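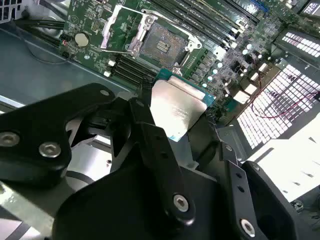

Un processeur juste en dessous et à droite de son socket ouvert, sur une carte mère verte.

Bon, j'avais promis un billet sur la fin de saison et puis mai est passé, et puis voilà. Je m'y remets ce soir avec un thé froid et les genoux en vrac (on a joué hier au playground, je suis trop vieille pour défendre sur tout le terrain).

Donc, Tramport ! Pour ceux qui ne suivent pas, c'est le déplacement le plus long de notre poule, et celui que tout le monde attend quand même parce que la salle Flendier est superbe. Des vraies tribunes des deux côtés, un parquet qui ne sonne pas creux, et une buvette où on mange des gaufres à l'heure de l'apéro. Elle compte 1731 places et ce soir-là on a annoncé 1492 spectateurs au micro. Pour du basket féminin régional, j'en avais la chair de poule. Chez nous, quand les parents des U13 restent pour notre match, on a déjà l'impression de jouer une finale.

On a perdu, je le dis tout de suite. De trois points. Et je vais vous raconter pourquoi ça me travaille encore.

À la mi-temps on est devant, tranquilles. Notre zone marche bien, elles prennent des tirs de loin qu'elles ne mettent pas, et moi je suis sur le banc avec deux fautes idiotes mais je me dis que ça va le faire. Au retour des vestiaires elles passent en presse tout terrain et là, catastrophe : on perd la balle sur la remise en jeu, puis encore, puis un panier-faute. La salle se met à taper des pieds. Je ne sais pas si vous avez déjà essayé d'entendre une annonce de système avec autant de gens qui tapent sur du bois, mais j'ai joué deux possessions entières en croyant qu'on était en « Gesine » (c'est le nom de notre système pour la poste haute, une longue histoire qui remonte à un stage en Allemagne) alors que les quatre autres étaient sur tout autre chose. Résultat, je pose un écran pour personne au milieu de la raquette. Magnifique.

Et puis il y a les lancers francs. Mes lancers francs. Je finis à deux sur sept. Deux sur sept dans un match perdu de trois points, je vous laisse faire le calcul, moi je l'ai fait pendant tout le trajet du retour, le front collé à la vitre du minibus.
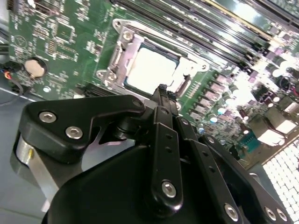 Du coup cet été j'ai décidé de reprendre mon geste à zéro. J'ai lu plein de choses, tout le monde a une théorie : respirer, trois dribbles, pas de dribble, regarder l'arrière du cercle, regarder l'avant, penser à une chanson. J'ai essayé la chanson, je chantais à voix haute, c'était gênant pour les gens du terrain d'à côté. Là je suis sur une routine très simple, un dribble, une expiration, et je tire sans attendre. Mon problème c'était l'attente, je crois. Plus je gardais le ballon, plus j'avais le temps de m'imaginer en train de rater.

L'objectif que je me suis fixé c'est 500 lancers par semaine jusqu'à la reprise. Oui, c'est beaucoup. Non, je n'y suis pas encore arrivée une seule fois (la semaine de la canicule, j'ai tenu un quart d'heure avant d'aller m'allonger à l'ombre avec le ballon sur le ventre). Mais ça vient ! Le poignet est plus souple, et surtout je ne serre plus les dents, ce que je faisais apparemment depuis mes années minimes.

Côté équipe, on repart presque toutes, à part notre meneuse qui déménage, et ça je préfère ne pas trop y penser pour l'instant. On cherche donc quelqu'un qui sait remonter la balle sous pression et qui supporte les vestiaires sans eau chaude. Si vous êtes dans le coin et que ça vous tente, laissez un commentaire, les entraînements d'essai commencent dès que la mairie nous rend le gymnase.

Et si vous avez une astuce pour les lancers, je prends aussi, sauf la chanson.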